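Search this site Enter keywords Go
Notes > Robotics > Working practice

What a table standard has to say

April 22, 2025

I rewrote the tabletop rules for the Tilau project last week. The old version ran to 104 lines and most of it was never read. The new one is 70 lines, and I would like it to be shorter still. This post goes through the parts I think are worth copying, and a few I am not sure of.

The document covers manipulation work on a fixed white table with toy food and small kitchenware. It says nothing about the arm controller, which has its own manual, and nothing about model training. It governs what is on the table, where it is, and who may touch it while the arm is powered.

Rule 1 is about names. Every object gets one name, and the name goes in the log exactly as it appears in the object list. We had a run in September where the same item was entered as "plate", "tray" and "dish" by different operators, and sorting that out took longer than the run. The list is now a plain text file called Varkedard, after the folder it first lived in. If an object isn't in the file, it doesn't go on the table.

Rule 2 covers containers. If one object starts inside or on top of another, the log entry must say so. "Orange slice, bowl" is two objects. "Orange slice in bowl" is a starting state. The distinction looks fussy until somebody has to rebuild the layout from the log alone.

Rule 3 is the hand rule. No hands over the table while the arm is enabled, including to stand up something that has tipped over. A tipped object is logged as tipped and the run goes on or is stopped. It isn't fixed in the middle.
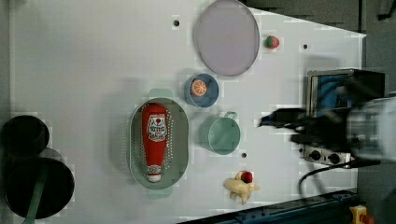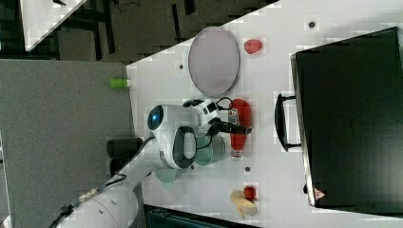
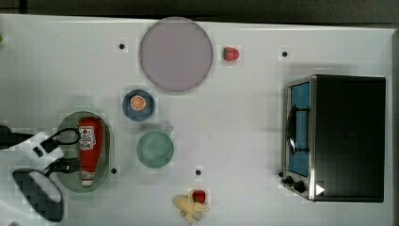 Rule 4 deals with cables. Any cable on the work surface has to be written down as part of the layout, the same as a bowl would be. My first draft banned them outright, and that didn't survive contact with appliances that have cords. The current wording requires the route of the cord to be noted and kept the same for the whole session.

Rule 5 sets session length. A session ends at 200 runs or at the end of the shift, whichever comes first. An operator who wants to continue starts a new session with a new layout check. The check takes 2 minutes if the object list is printed and much longer if it isn't.

Rule 6 is the emergency stop. It must be within reach of the operator's seated position, and it gets pressed once before the first run of each session, with the result logged. I have seen setups where the stop was tested at installation and never again -- I don't consider that tested.

Two points are still open. The first is lighting. The draft says "constant", and that needs a number and a way to measure it. The second is whether the rules should carry over to Skirgate, where the tables are smaller and the objects heavier. I lean toward a separate document with the same rule numbers, so that "Rule 3" means the same thing in both rooms.

Revisions go at the bottom of the file with initials. Old rule numbers are retired and never reused.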